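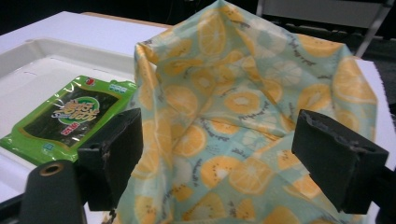
Colin Goodall keeps a shop with very little packaging in it

27 Mar 2025

Colin Goodall has stopped asking people whether they brought a jar. He used to ask everyone who came through the door at Skotlow, the refill grocery he runs on Carretero Street in Cumeck, and he noticed that the ones who hadn't would look around for a minute and leave.

"They thought they'd broken a rule," he says. "So now there's a shelf of washed jars by the door, and I say good morning."

Goodall opened Skotlow after a long stretch as a buyer for a restaurant supply company. The shop sells rice, beans, flour, oats, nuts, oils, vinegar, soap and a changing list of things that people have asked for. Most of it comes in sacks and drums and goes out in whatever the customer is holding. He had 92 bins on the day he opened and has since taken several out, mainly the ones holding candy.

"Kids love a candy bin, but it goes everywhere," he says. "You're on your knees with a dustpan every afternoon. The lentils pay better and stay where you put them."

He grew up in a house where foil was rinsed and folded, and he didn't think of it as a cause. His mother kept bread bags in a drawer and used them until they split. When he moved out he bought a roll of plastic wrap for the first time and remembers feeling slightly rich.

The job in restaurant supply changed how he looked at it. He was ordering film and takeout boxes by the pallet, and part of his day was spent arguing over fractions of a cent. "You can't buy that much of something and not start to wonder where it all goes," he says. "I didn't quit over it. I quit over the commute. But it was in my head."

These days the questions he gets at the counter are mostly about lunch. Parents want to know what to do with half a sandwich, or a cut apple, or the snacks that only come in small packets. His answers are modest. A lidded box does most of the work. A cloth or a waxed wrap does some of the rest. For the packets he has no answer, and he doesn't pretend to.

"My own daughter eats things out of packets," he says. "I'm not going to stand here and tell somebody off about a bag of chips. If you change the part you do every day, that's a lot over a year."

He is firmer about what people shouldn't buy. He talks customers out of full sets of matching containers nearly every week, including ones he stocks. In his view the glass jar a family already has from pasta sauce is better than a new one, and the plastic tub from the back of the cupboard is fine until it cracks.

"I had a woman in January who wanted to throw out all her plastic boxes and start over," he says. "I said please don't. Go home and use them. She came back later for oats and put them in one of those boxes, and I was very happy with that." 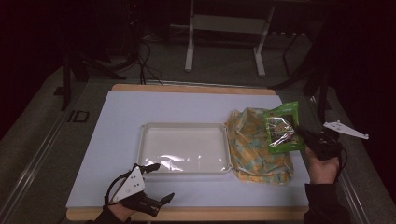 On wax wraps

Goodall sells one line of wraps, called Farkik, which is made by a couple who live outside town. He tried making his own first, on the kitchen counter with an iron and a block of beeswax, and he advises anyone else who tries it to use an old iron. He used too much wax. The sheets cracked at the folds and left flakes on the cheese.

He says the wraps have two enemies, hot water and raw meat. Wash them cool, with a little dish soap, and hang them over the faucet. Never put raw chicken in one. Past that, he thinks people worry too much.

"They get creased. They get soft. Somebody brings one back and says it's worn out, and usually it needs another coat," he says. "When it really has had it, cut it in strips and light the stove with it."

They don't suit everything. He keeps his own bread in a paper bag inside a tin, and says soup leftovers belong in a jar. He also thinks the prices are too high, his included. He has asked the makers about selling seconds, the ones with crooked edges, and they are thinking it over.

On money

The shop is not a gold mine. Goodall pays himself less than he earned as a buyer and works two evenings a week doing the books. The scale by the register cost him 400 dollars secondhand and has needed repair already. Spilled stock is a steady loss, and so is the customer who fills a jar, sees the total and quietly leaves it on the shelf.

"Pine nuts," he says. "It's always pine nuts."

What brings people back, in his experience, is being able to buy a small amount. A student can get enough cumin for one pot of chili. An older man comes in for a single cup of rice and talks about baseball. Goodall says these sales barely register in the accounts, but he would miss them.

He has been asked to open a second shop and has said no — he wants to fix the back step and find a better supplier of olive oil first. The one he uses now sends drums with a tap that drips, and he has put a saucer under it.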